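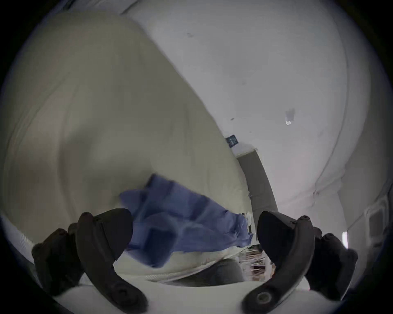 Why is a duvet so puffy?

A duvet is puffy because it is full of air. The filling inside, which might be feathers, down, wool or a fluffy man-made fiber, has lots of tiny gaps, and each one holds a little pocket of air.

Air is the secret to a cozy bed! Your body makes heat all night long, even when you are fast asleep. The air trapped in the duvet slows that heat down on its way out into the bedroom, so you stay toasty. The duvet doesn't make any heat of its own (try feeling one before you climb in, it can be pretty chilly!). You are the heater.

Look at the big cream-colored duvet at the top of the page. See how it rises up in a rounded mound, with soft folds running across it? It even seems to have a small dark blue label where it meets the wall. Labels on bedding often tell you what the filling is and how to wash it, so go and see if you can find the one on yours.

What is down?

Down is the very soft fluff that ducks and geese grow underneath their bigger feathers. A piece of down has no stiff stem. It looks more like a dandelion puff, with wispy threads sticking out every which way, and those threads are fantastic at holding air!

Why do people shake their duvets?

When you sleep under a duvet, the filling gets squashed and some of the air is pushed out. Give it a good shake in the morning and air rushes back in. Big duvets are easier with two people, one at each end. Take any clothes off the bed first, or your T-shirt might go flying!

Try it yourself

You need two jars with lids, warm water from the tap and a thick, fluffy towel. Ask a grown-up to help you fill both jars and close them tightly. Wrap one jar in the towel and leave the other one bare. Wait 7 minutes, unwrap the first jar and touch them both. Which one feels warmer? If you can't tell yet, wrap it up again and give it a bit longer.

Written for young readers by Saimi Ahonen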